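Keys and Split Rings: Notes from the Plorance Household Handling Study
Published 2021-03-20. Prepared by Hilkka Halonen, Nelldale

The Plorance study examines how a pair of robot arms may learn small household jobs from recorded human guidance. Its current subject is the handling of keychains and split rings. Several of the findings apply equally well to the kitchen drawer.

Lay items flat and well apart before sorting them. In the January trials, rings that overlapped were the most common cause of a failed pick-up.

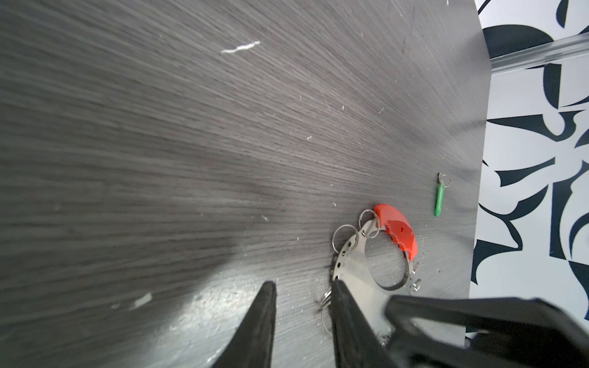
Approach a keychain by its thickest part. A plastic handle or fob offers a firmer hold than a thin ring, which tends to slide along a smooth table. Of 661 recorded attempts, 149 ended with the item being set down and gripped again.

Bulky keychains should be lifted a little way clear of the table before they are turned.

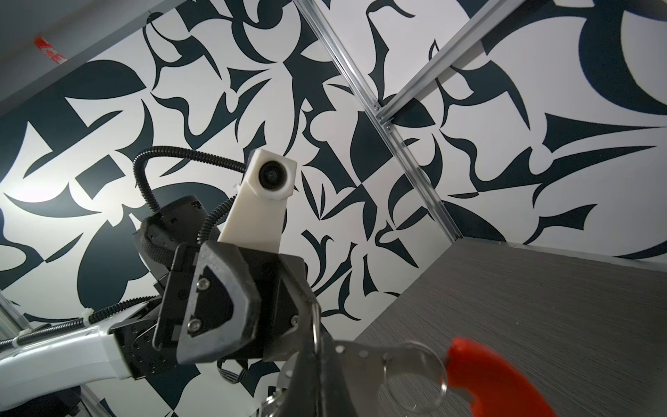 Readers working by hand may follow the same order: lift, pause, turn. The pause added some 6 seconds to each attempt and was retained in the Suominen version of the method.

Where an item is to be passed from one hand to the other, keep both hands low and near the middle of the table, and let the chain hang freely.
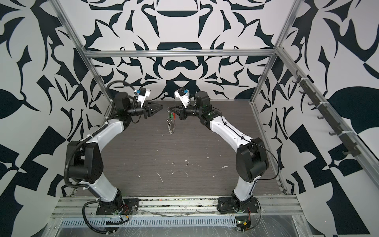
Both arms at the work surface, with a small item hanging between the grippers.

A further 52 attempts, using hooks of the Voduvska pattern, will be reported separately.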